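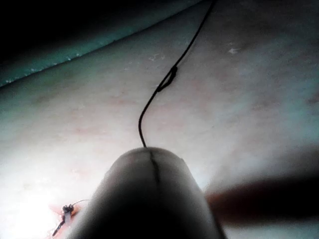

Plekent suturing study, progress report to the Wotalside Fund
Prepared by Noelia Bravo, Plarnwood lab
26 September 2025

Where we stand

The short version is that the learned policy now ties a knot on the synthetic pad more often than it fails to. I would ask you not to read much more into it than that. The summary we sent in March was too cheerful, and part of this report is meant to correct it.

We have 3,023 recorded demonstrations, which meets the target in the grant. Sorting through them took most of the summer. Many were made by the same few operators on the same kind of pad, so the total overstates how much variety the model has seen. We trained on the full set and again on a subset of 1,000 picked for clean thread handling. The two versions performed about the same, and the smaller set may even be a little better on the second throw. I don't have an explanation I trust yet.

What the wrist view gives us

The claim in our proposal was that a camera at the gripper would let the policy keep track of loose thread. In part it does. A black strand stands out well against a pale pad, and where it leaves the jaw tip there is little to confuse it with. A small loop partway along the strand is harder. From a single view we can't say whether it will pull straight or tighten into a knot, and I doubt the model can either. Glare is the other problem. Stitches already placed can be half lost in the bright part of the view, and the jaw itself takes up a lot of the picture.

Ikeda's depth estimator was supposed to help with this. On thread it mostly returns noise, and we have stopped using it.

The result I would not quote

In the last round the policy finished 6 of 7 trials. That figure has already turned up on a slide, and I wish it hadn't. The trials shared one pad, one lighting setup and one starting pose. "Finished" meant the knot held when the thread was released — we did not measure tension, and we did not check for torn material around the entry point. Until those are scored, we can't compare the result with a human operator.

Next period

We will repeat the trials with the lights moved and the pad turned, and have them scored by someone who didn't train the model. We will also run the policy with the wrist view blanked out. If it does just as well without it, the main idea behind the project is in trouble, and you will hear that from us first.

Spending is on plan. I am not asking for more arm time until the blanked-view test is done.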